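I own a fancy duvet and I don't like it. There, I've said it. It cost me $165 on sale, it's the color of oatmeal, and every guest who walks past my bedroom tells me how grown-up it looks. And it does! It looks like a bed in a dentist's vacation home.

My argument is simple: adults should be allowed silly bedding. Cartoon bedding, loud bedding, bedding with trucks on it if trucks are your thing. Somewhere in our twenties we all agreed to sleep under beige, and I'd like to know who called that meeting.

My friend Etornam Ametepe says it's about resale (of the house, not the sheets), and I think she's half right. We've all looked at so many listing photos that we started decorating for a buyer who isn't coming. I'm a renter. I have been a renter in Baltero for most of my adult life, and still I was picking pillowcases like somebody might make an offer on them.

The other half is plain old embarrassment. I asked my brother-in-law, Keith Ackroyd, what he'd sleep under if no one was ever going to see it, and he said "sharks" so fast that I don't think he'd been waiting for anything else since about fourth grade. Keith has a gray comforter. Keith could have sharks tonight! They make them in queen size, I checked.

Now, I know the other side. A calm room helps you sleep, busy patterns are distracting, and so on. Fine, but the lights are off. I have never once been kept awake by a print I couldn't see. What keeps me awake is my phone and the neighbor's ice maker.

And the plush stuff is warmer, too. My oatmeal duvet has a crisp cotton cover that feels like getting into an envelope in January. Give me a fuzzy blanket any day, the kind you can throw your clothes on without feeling like you've ruined the display.

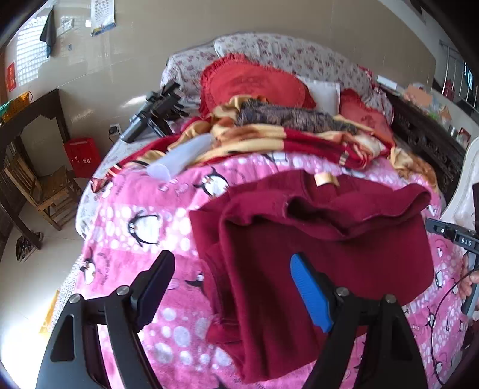 *Penguins on pink plush, with something maroon on top.*

You can't be precious about a bed with penguins on it. You flop down and read there, you leave the laundry on it till supper, and you eat toast if you want toast. With the oatmeal one I fold the end back before I sit, like I'm visiting myself.

I'm not telling anybody to throw out good sheets. Use them up, or put them on the guest bed where people can admire them. But next time you're in the store and your hand goes out toward the bright one, let it. I've got a yellow one with foxes sitting in my cart right now, and I'm ordering it before July is over.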